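Kesar Clear Topping Box, 20-pack
Sold by Gebremichael Catering Supplies

We stock the Kesar because people keep asking for it, and it deserves a straight write-up. The maker's leaflet says it "keeps salad crisp all service long". We doubt any box does that. Crispness depends on how well you dried the leaves, how cold your fridge runs and how often somebody leaves the lid off, and a box has no say in those.

What you get is a clear rectangular box with a flat rim and a press-on lid. It stacks well when empty and fairly well when full. The lid is snug for the first few weeks and then loosens a bit, as they all do. The leaflet calls the seal airtight. We would call it a decent lid. 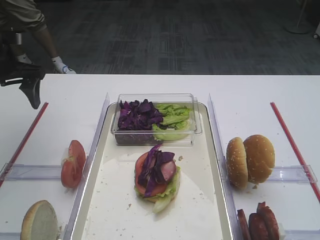

Fuad Kahsay had ours on his burger counter all September and disagrees about the lids. His stayed tight, he says, and he blames dishwashers for the ones that don't. He washes by hand in warm water and dries them upside down on a rack. His complaint was with the corners, where bits of shredded leaf get stuck and need a soft brush.

He may be right about the dishwasher. The leaflet says top shelf only, in small print, and we suspect most kitchens ignore it. If yours does, order spare lids with the boxes and save yourself the postage later.

On dividers: the Vala insert is sold separately and we are not convinced you need it. Two sorts of leaf will sit side by side in one box without much mixing if you fill it with a bit of care. Wet toppings are another matter. Tomato and pickle want their own box, insert or no insert - the Vala does not reach the floor of the box closely enough to hold back juice.
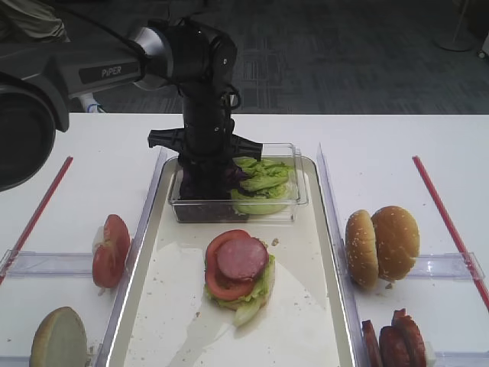
The other thing to check is your rail. The Kesar was made to fit the Lullico counter frame and it drops into that without fuss. In other makers' frames it can rock, so measure the opening before you order. We take back unopened packs only.

Pack of 20 boxes with lids
Spare lids, pack of 5
Vala insert, pack of 4
Order code: 124
Not for oven, microwave or freezer use

The leaflet does claim freezer use. We had two crack and stopped repeating it.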